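November 15, 2022

Woke before six to rain on the skylight. Oatmeal, then the early bus, which was full by the second stop. Halima Okafor called while I was on it to ask if I still had her cooler from July. I do. It is in the hall closet under the coats, and I said I would bring it Sunday.

Spent most of the morning on the blocks. I had been using the old maple board as a shelf for paint cans, so it needed a scrape and two passes with fine sandpaper before it was fit for anything. The grain came up well. I wiped it down and left it by the window while I sorted the shapes. The box from Stolline has been knocked around so much that the lid no longer closes, and I found one of the cylinders in my coat pocket, where it must have been for a week.

Amarachi wanted every piece out at once. I wanted fewer. We settled on eight, with no rule about where they go. My habit is to line them up by color and I had to stop myself doing it. She said to drop them from low down and leave them, so I did, and only moved the ones that rolled.

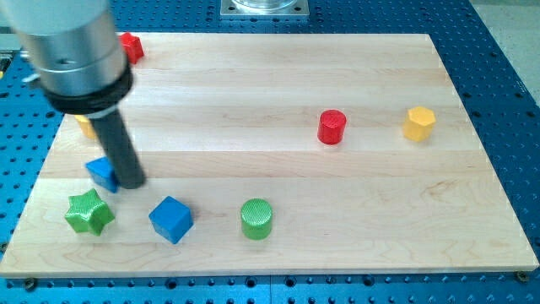 I like the star best. It is hard to stack anything on it and it sits flat wherever it lands. The two blue cubes are a nuisance to talk about, as neither of us could agree on which was "the first one," and Amarachi ended up putting them in her notes as near blue and far blue. That works until they get moved. The red and yellow pieces gave us no trouble with names.

Lunch was the rest of the lentils. Ferhat came by to ask what I had paid for the Prurar set he saw in the catalog. I told him I hadn't bought it. They want 99 dollars and it has more shapes than we would ever use. He thinks the plain ones are better anyway, and he took two sheets of my sandpaper without asking what grit they were.

In the afternoon I wrote up the morning, badly, then wrote it up again. My handwriting gets worse after three o'clock. Yetunde needs the order for felt pads by Thursday. I put down a pack of 50, then changed it to 200 as the price was nearly the same, then changed it back, as I have no place to keep them.

Home by seven. Still raining. Soup from the freezer, and I turned the heat on for the first time this month. Paid the phone bill. Must remember the cooler, and the coat needs a button.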